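Worasano House: The Shared Kitchen in Pictures

Gallery
Posted Fri 25 January

The shared kitchen on the second floor of Worasano House returned to full use this winter following the renewal of its counters, tables and small appliances. The room serves residents of the Clallgate and Londgate wings, as well as participants in the daytime home skills program. This page presents the room and its furnishings, with short notes for residents, families and visiting staff who have not yet had an opportunity to see it.

The work was planned over the course of the previous year and carried out in stages so that one half of the kitchen remained open at all times. Residents were consulted on the height of the tables, the position of the appliances and the color of the tableware. Their preferences were recorded by Melquiades Villalobos, Residential Services Coordinator, and were followed wherever the budget and the building code allowed.

The notes are arranged by area. Further pictures will be added to this page in February, when the pantry shelving has been installed.

The light meal area

Residents asked for a place where a snack could be heated and eaten without crossing the room with a hot dish. The microwave in this area therefore stands directly on the table surface, within reach of a seated person. White was chosen for the table at the request of several residents with low vision, who find it easier to locate a colored plate against a pale background.
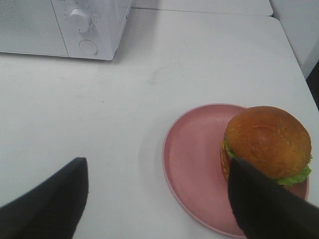
The same request guided the choice of tableware throughout the kitchen. Plates in stronger or warmer colors were preferred to white ones, and residents of the Londgate wing tested several sets at mealtimes before the final order was placed. A raised rim was also considered helpful, as it allows food to be gathered toward the edge with a fork or spoon. The previous white dinner service has been retained for formal occasions and is stored in the dining room sideboard.

Appliance controls were the subject of some discussion. Touch panels were tried during the planning period and were found difficult by residents with reduced sensation in the fingertips. A dial that can be gripped and turned was judged more suitable for everyday use. Large-print cards giving common heating times are available from the residential office and may be kept in residents' own rooms or brought to the kitchen as needed.

Model food and practice sessions

The home skills program makes regular use of model food in its introductory sessions. Participants practice setting a place, carrying a plate and opening and closing an appliance door before working with real ingredients. Model items are washed after each session and returned to the program cupboard. They must not be placed in an appliance that is switched on.

Sessions are held for groups of no more than 4 participants. The kitchen remains open to residents during these hours, although the light meal area may be reserved for practice. A notice is posted on the door whenever this is the case.

Worktops and tables

All work surfaces were renewed as part of the project. The matte finish was selected to limit glare from the ceiling lights, which had been a frequent complaint in the former kitchen. Light marks from daily use are to be expected on a finish of this kind — they should be wiped with a damp cloth and mild soap. Scouring pads and bleach are not to be used on any of the tables.

Hot pans should be set down on the trivets provided. Residents who notice a chip, a lifted edge or a deep scratch are asked to report it to the residential office, quoting work order 397, under which all repairs to the new surfaces are being recorded until the warranty inspection.

Storage

Each resident who wishes to keep dry goods in the kitchen has been assigned a shelf. Shelves are labeled by room number. Items kept in the shared refrigerator must carry a name and a date, and are removed after 3 days if unlabeled. Staff will make every effort to contact the owner before anything of value is discarded.

The temporary shelving beside the Clallgate entrance will remain in place until the pantry is finished. During the installation, the pantry will be closed for 2 days and dry goods will be moved to the Montes Room on the same floor. Residents who need assistance with moving their belongings may request it at the office.

Use of the room

The kitchen is open daily from early morning until the evening quiet period. Family members are welcome to prepare and share a meal with a resident, provided that the visit has been entered in the guest book. Larger gatherings should be arranged through the residential office so that additional seating can be brought in from the Montes Room.

Users are requested to leave tables clear, to return plates and utensils to their places and to switch off appliances at the wall after use. Dishcloths are changed each morning, and clean ones are kept in the drawer below the sink.

Comments and requests

Comments on the new kitchen may be left in the box outside the residential office or given to any member of staff. Requests for adapted utensils, non-slip mats or additional large-print cards should be addressed to Mr. Villalobos. Requests received before the pantry work begins will be reviewed together with the final furnishing order.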